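Relta Community Magic Program
Progress report to the Gunnlaugsson Fund
14 December 2019

Dear Kolbrún,

I've been looking forward to writing this one. The second half of the program has gone better than I'd hoped when we put in the application, and there's a lot to tell you.

Where we are up to

The close-up magic classes at Plullinlow now have 61 people on the roll, most of them beginners who had never so much as forced a card. We're running four groups, sorted by what people want to learn and not by age, so we have retirees and high school students practising the same coin vanish across the same table. Sille Nørgaard teaches two of the groups (coins and sponge balls) and Arnar Thygesen has the card people. The fourth is the mentalism group, which I've been leading myself while we look for somebody better at it!

The mentalism group has been the surprise of the year. They wanted to build their own effects from scratch, and they've come up with a lovely book test that uses ordinary library paperbacks. A helper picks any book, turns to any page, and the performer draws a simple picture of the first thing mentioned there. It still has a weak spot in the middle where the performer has to handle the book for a bit too long, but the ending gets a gasp every time. Arnar suggested moving the pencil business earlier to cover the handling and that has helped a good deal.

Workshop at Miltau

In November we took five members to Miltau for the travelling workshop you funded. They did a full day on rope and silk work, then a second day on scripting and stage nerves. I sat in on the scripting session and came home with pages of notes. The idea that stuck with our members was to write down every word of a trick, read it aloud, and cross out anything that only describes what the audience is already watching. Patter across all the groups has been shorter and funnier ever since.

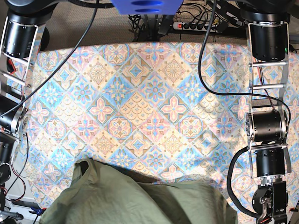

Patterned tablecloth and an olive-green garment.

Spending

We have spent $2506 of the grant to date. The largest share went on tutor fees, followed by travel to Miltau and the room at Plullinlow. The rest was props and consumables: card decks (we go through a frightening number), rope, silks, sponge balls and close-up mats. The mats were dearer than we budgeted for, but the cheap ones curl at the corners and coins won't slide properly on them. Receipts are in the folder Sille sent to your office.

What hasn't gone to plan

The lending library of props is behind. We have the items, but the catalogue isn't finished and a few of the instruction sheets have gone missing, which makes some of the boxes hard to learn from. Valdemar Þorgeirsson is rewriting the missing sheets from memory and has most of them done.

We also had to drop the children's birthday show module. The interest was there, but we didn't have a tutor with enough experience of young crowds. I'd like to try it again with your agreement, and can send a revised outline.

Next steps

The members' showcase is our main job now. Each group will put up a short set, with the book test to close the night. Rehearsals have started and the running order is nearly settled, though the coin group and the card group both want to open. You and your colleagues would be very welcome, and I'll set seats aside near the front - just be prepared to be handed a paperback.

With many thanks,
Leif Brynjólfsdóttir
Program coordinator, Relta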